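How do I get a copy of a police report if I'm the victim but wasn't the one who called?

Posted by mudlark40 in Crime and Courts

My garage in Videll was broken into in June. My neighbor was the one who called it in, because I was at work until 6 p.m. An officer came out, talked to her, took pictures of the side door and left a card with a case number ending in 1306. I spoke to the officer by phone that evening and gave him a list of what was missing, mostly tools, worth $3000 going by my receipts.

My insurance company wants the full report and not just the case number. I went to the records window at the Vistgate station and the clerk told me my name isn't on the report as the reporting party, so she couldn't print it for me. She gave me a form and said to mail it in. The form asks for a "relationship to incident" and I don't know what to put. Do I need my neighbor to request it for me? Also, does it matter that nobody has been arrested yet?

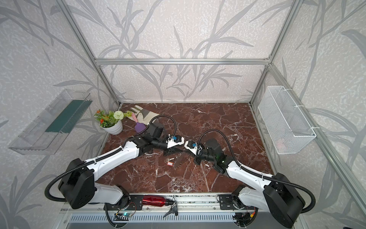 Rokeya Seneviratne
You don't need your neighbor. Write "victim / property owner" on the relationship line and attach a copy of your ID plus something that shows the address, such as a utility bill or the deed. The reporting party and the victim are two separate boxes on most reports. My guess is the officer filled in the first one and left the second blank, or your phone call went into a supplement that hadn't been approved when you went to the window.

Call the officer on the card before you mail anything. Ask him two things: whether you are listed as the victim, and whether your list of stolen items was added. If the list isn't in there, ask for a supplemental report and send him serial numbers if you have them. The insurer will compare your claim to the report, and it is easier to fix this now than after they have opened a file.

As for the arrest, an open case can mean you get a shorter version with the narrative removed. That is normally enough for a claim. If the adjuster says otherwise, they can send their own request to the records unit.
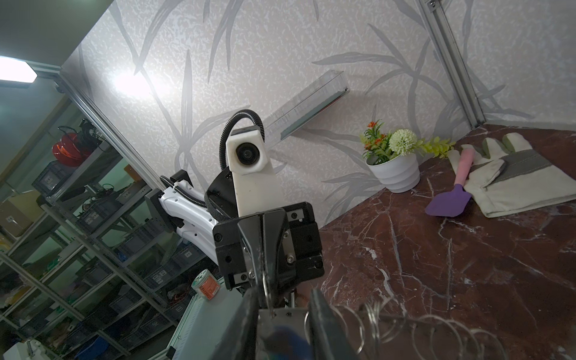
Two grippers and a marble tabletop

drandley_dan
Had the same thing with a stolen trailer. Just mail the form. Took forever but it came. They charged me for copies too, so put a check in or they send it all back.

mudlark40
Thanks both. I called and he had me down as a witness. He is changing it and adding the tool list, and I'm supposed to try the window again once his sergeant signs off.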